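Do Candy Bowls Make an Office Friendlier?

Another month, another study telling us how to be happier at work. The one going round our building was put out by a consulting firm called Flaltance, and it claims that offices with free sweets on hand have staff who "connect more often and more deeply." I have read the whole thing, all 48 pages, and I have some doubts.

My first problem is with who they asked. Flaltance sent its survey to 300 people, every one of them at a company that already pays for a snack service. Nobody who works next to a broken vending machine was invited to comment. If you only talk to people who get free chocolate, you will hear that free chocolate is nice. I could have told them that for the price of a chocolate.

Then there is the word "connect." The survey counts any talk lasting more than 10 seconds as a connection. By that measure I connected with the man who reads the gas meter. Two people reaching for the same bar and muttering "sorry, go ahead" would get there too if one of them was slow with the wrapper. I would like to know what was said, and whether either of them would call it a conversation. The report has a long section of charts on this and not a single quote.

Coralie Tuhiwai in payroll thinks I am being sour. She moved here from the Eltard office in January, and over there they kept a shared snack spot by the mail slots. She says it was how she learned half the names on her floor. I believe her. But when I pressed her, she also said the mail slots were next to the only good printer, and that people stood waiting for that printer all day long. So was it the candy or the printer? Flaltance does not ask that sort of thing, and I wish it would.
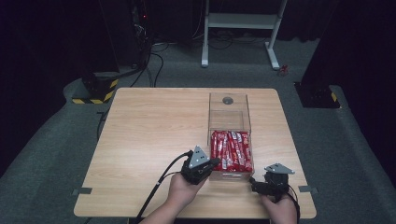
Red-wrapped candy bars in a clear box. Friendly, or just sugar?

Matvii Pavliuk, who looks after our supply budget, raised a point I had missed. The report says sweets "pay for themselves" in saved time, then gives no price for the sweets. There is a footnote that sends you to another report, which you have to buy. I asked for a copy and was put on a mailing list. I have now had 2 emails about standing desks.

I don't want to be unfair. There is one part of the study I found worth reading, and that is the bit near the back on new hires. People in their first weeks said that having a reason to get up and walk across the room made it easier to talk to someone they hadn't met. That rings true to me. When I started here I drank far more coffee than I wanted, purely to have somewhere to stand. But the reason to get up could be tea, or a jigsaw puzzle, or a window with a decent view. The report treats it as proof about candy and moves on.

It also skips right past the people who don't eat the stuff. We have diabetics on staff, people watching their teeth, and people who gave up sugar and would like to be left alone about it. Put the social life of the office around a box of chocolate and you have made a small club they can't easily join. There is a single line on this, which suggests "offering nuts." I suppose the people with nut allergies can chat among themselves.

What worries me is where these things end up. Somebody upstairs reads the summary, and the next thing we hear is that the staff lunch has been swapped for a dish of sweets because the numbers support it. The numbers don't support it. They don't support much of anything, as far as I can see, except that people who answer surveys about snacks tend to like snacks.

If you want to check my reading, I left my printed copy in the break room, with my notes in the margins. Please don't take it home. And if anyone has seen a better study on this, one with a comparison group and a price list, send it my way and I'll give it a fair look in the next issue.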